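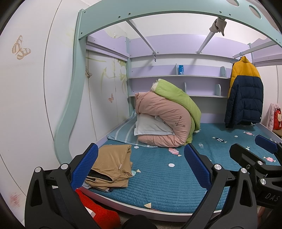 Seidu Amissah wanted to know whether anyone had ever made up the lower half of a bunk bed without hitting their head, and if so, how.

Posted in Bedrooms and Bedding

His full post: "The bottom bunk has turned into a closet. A puffer jacket hangs off one of the bars under the top bunk, a cloth is slung over another, and the bedding lives in a heap at the back left. I crawl in, pull a corner straight, and undo it again with my knees on the way out. Is there an order to this?"

Ga-eun Ok
Take the jacket down first. I know it looks settled in, but you will be wearing it by the second corner. Then drag the whole pile out to the floor, smooth the quilted cover from the back wall toward you, and leave backward. Fold the blankets outside the bed, where you have elbows. They go back in last, at the foot end.

Dong-geon Sung
get a bigger room

Yoon-hee Ma
Ga-eun has it. I'd add that built-in shelves at the back are wonderful until something rolls behind the mattress, so keep them close to bare - one small packet is plenty. My daughter's held 20 erasers and a sandwich. I gave up on hospital corners in April and have not been reported.

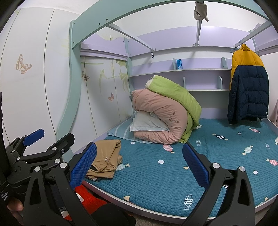
Seidu Amissah
Can the jacket go back on the bar afterward?

Yoon-hee Ma
Put it in the wardrobe. Anything hanging at pillow height gets slept against, kicked, or blamed for a nightmare at three in the morning.

Seidu Amissah
The wardrobe is full. I'll start there on Wednesday.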